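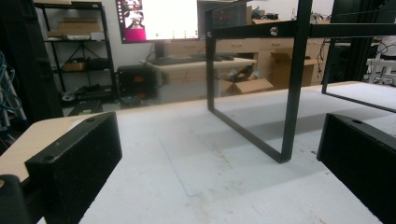
3.2 Frame and work surface

The support used in this part of the study is a black metal frame made of flat bar, bent so that each leg closes into a rectangular loop at the bottom. The lower run of each loop serves as the foot. The design follows the Kemeys pattern described in Section 2, with the crossbar left at its original height. No levelling feet were added. The frame was placed directly on the white table top, and its position was set by eye against the table edge before each series.

Three placements were tested. In the first, the crossbar was set parallel to the long side of the table. In the second, the frame was turned until one foot pointed toward the desk. The third repeated the first after the frame had been lifted off and put back by a different person. A load was hung from the middle of the crossbar in steps up to 750 g, and the movement of the bar was read with a dial gauge after each step.

The table was in ordinary use between series and was not refinished. Grey scuffs on the white surface were left as they were, on the assumption that they have no measurable depth. This was checked at five points with a straightedge, and no gap could be seen at any of them.

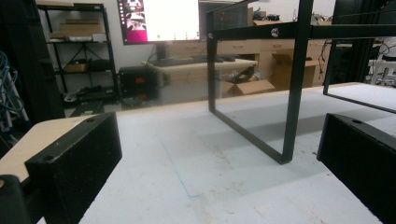 Figure 3. Black metal frame standing on the white work surface, with desk, cabinets and shelving behind.

Movement of the crossbar was close to linear over the whole load range in the first and third placements. In the second placement the first reading was high, by roughly 3 per cent of the final value, and later readings fell back into line. We attribute the difference to settling of the foot under the first load. Tightening the fasteners again before the series did not remove it. A thin rubber strip under the foot did, but the strip added movement of its own and was left out of the results in Table 2.

The room was not cleared for the tests. Footsteps near the table could be picked up on the gauge, so readings were taken only when the person at the gauge was standing still. The colour and finish of the bar play no part in the analysis. Results for the heavier Fendmont frame are given in Section 3.3.

Comments

Grumedum: Was the gauge clamped to the table or to a separate stand? It matters for the second placement.

benchnotes: We see the same high first reading on a welded frame. Preloading once and discarding that value works for us.

Related items

Hallow bench supports: notes on crossbar height
Settling of bent-bar feet on painted and coated tables
Kemeys pattern frames, drawings and parts list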